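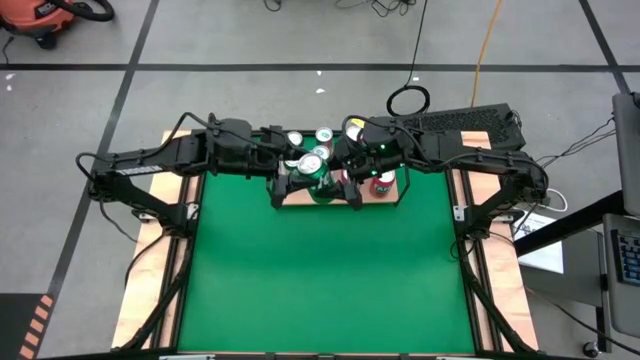

Give your drink cans a proper shelf

I want to make a case for the drinks shelf. I don't mean a bar cart or one of those glass-fronted fridges that hum all night. I mean a plain plank at a sensible height with cans standing on it, labels out, where everybody in the house can see what there is.

For years ours lived in their cardboard, on the laundry floor, with one corner of the box torn open. You'd stick an arm in and take whatever colour your hand met. Half the time it was the last of something, and the empty carton sat there for another fortnight looking full. Then in April I brought home a length of pine from the offcut bin at Gamstead, put it on a little metal rack, and stood the cans up in a row. I was ridiculously pleased with it. I still am!

Cans are lovely objects, and I think we've stopped noticing. A green one next to a red one on a bit of pale timber is as cheerful as anything I've got hanging on the walls. Somebody sat down and worked out that orange, and that fat white lettering edged in blue, so you could find it from the other side of a shop. Why would you bring all that home and shut it in a box?

My one firm opinion is that like should stand with like. Put the Fanta together up on the plank, give the tall skinny cans their own spot, and let the green ones have the bench. I know people who go by date, or by who drinks what, and good luck to them, but colour is the only system my household has ever kept up without being nagged. 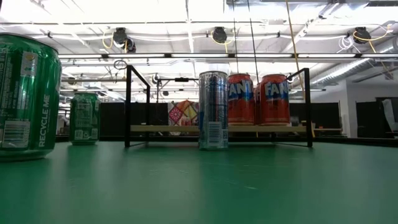
It also has to be open at the front. I tried a lidded organiser from Zerholm first (17 dollars, favourite colour, very hopeful) and it was the carton all over again, only in plastic. As soon as there's a lid, things go in and are forgotten. With an open rack the gap tells you what to buy, and you see it every time you walk past with your keys in your hand.

People say it takes up room. It does, a bit. My plank is 1000 millimetres long, and I gave up a stretch of bench that mostly collected mail and dead batteries. People also say the cans get dusty, to which I say drink them faster, or run a cloth over the tops when you do the bench.

The bit I enjoy most is the restocking. Shopping comes in, bags go down, and whoever's nearest starts standing cans up, turning the names to face the front and nudging the row straight with the side of a hand. My neighbours over on Marino Street have a tray for theirs, so the whole lot can go out to the back table when there's company, and I'm very tempted to copy them. A tray and a plank! I've already got my eye on a piece of timber.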